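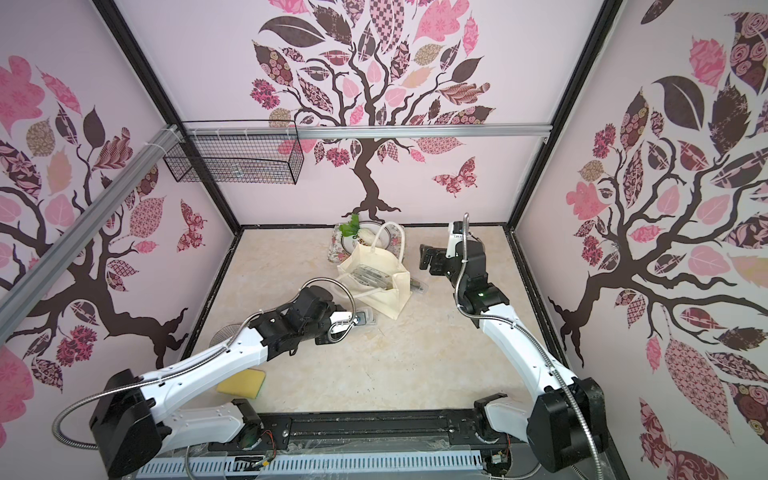 Girish Khurana replied to my last thread to say that "humble pie" has nothing to do with being humble, and that it was a pie made of deer guts. He's half right, so I'm doing a thread on it.

2/ There was a real dish. The old word was "numbles", from French, and it meant the heart, liver and other inner parts of a deer. Cooks used them in pies and stews.

3/ The n then wandered off. "A numble pie" and "an umble pie" sound the same if you say them at normal speed. Same thing happened with "a napron", now "an apron", and "a nadder", now "an adder".

4/ It can go the other way too. "A newt" used to be "an ewt". English has never been very careful about where "an" stops.

5/ So by the 1600s people are writing about umble pie, and they mean dinner. No shame in it that I can find. One London diarist of the 1660s was served it and seems to have been pleased.

6/ "Humble" is a separate word. It comes from Latin "humilis", meaning low, which goes back to "humus", the ground. No deer.

7/ The two got close because plenty of people drop the h, and in older English a lot of speakers who weren't dropping anything still said "umble". Say it that way and the pie and the attitude match.

8/ "Eat humble pie", meaning to admit you were wrong and put up with it, turns up in print in the 1800s. That's a long gap after the dish was common. It looks like a pun somebody made on an old food word.

9/ You'll often read that the lord had the venison and the servants got the umbles, so eating the pie showed your low place. It's a neat story. I haven't seen anything from the time that ties it to the saying, and old recipe books put umbles in front of well-off people as well.

10/ Where I stand: real pie, real pun, doubtful servants. If you have a use of the phrase from before 1800 please send it, with the page.

11/ Devendra Nishad asks if "eat crow" is the same. Same meaning, different bird, mostly American, also from the 1800s. I don't trust any of the stories about where it started. The one with the soldier and the officer was printed early, but as a joke.

12/ He also says his gran in Sarlow said "eat the umbles" for finishing what's on your plate. I'd never heard that. Anyone else from Sarlow or Brernow, let me know. It could be a family saying – those are hard to trace and I like them.

13/ For those who asked, my list of sayings now has 1,263 entries. I've checked 672 of them against something printed. The rest are marked "heard" and shouldn't be quoted.

14/ The long version with the recipe references will be in the Gikidar newsletter in January. It's 5 pages, and one of them is about aprons.

15/ Next thread is "apple-pie order". I have 30 notes on it already and most of them disagree. The French explanations are the weakest so far – please don't send me "nappe pliée" again, I've got it.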